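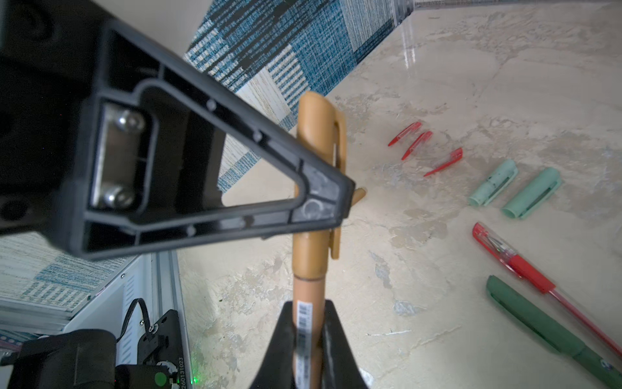
Color Coding and Recall in Class Notes
Student project report, Flergate College, Study Skills course

1. Background

Many students mark up their notes in color, but few of us in the course had tested whether it helps. Our group wanted to find out if color changes how much people remember from a short reading.

2. Method

We asked 82 first-year students to read the same two-page text on the salt trade in the town of Drurance. Half of them got it in plain black print. The other half got a copy with place names in one color and dates in another. Everyone had 10 minutes to read. After a short break they wrote down all they could remember and then filled in a sheet of short questions. The sessions were held in November in the reading room of the Ponska building.

3. Results

The color group did better on dates. On place names the two groups were very close, and we would not call that a difference. The free recall pages were harder to score. Two of us marked each page separately and talked over the ones where we disagreed, mostly answers with the right event in the wrong town.

Several students in the color group wrote that they skipped the unmarked text. Their answers on causes were weaker than those of the plain group.

4. Problems

The afternoon session was noisy. We also did not ask about color blindness beforehand, and we should have. The text was short, so the results may not carry over to a full chapter.

5. Further work

We would repeat the test with a longer text and let readers do their own marking.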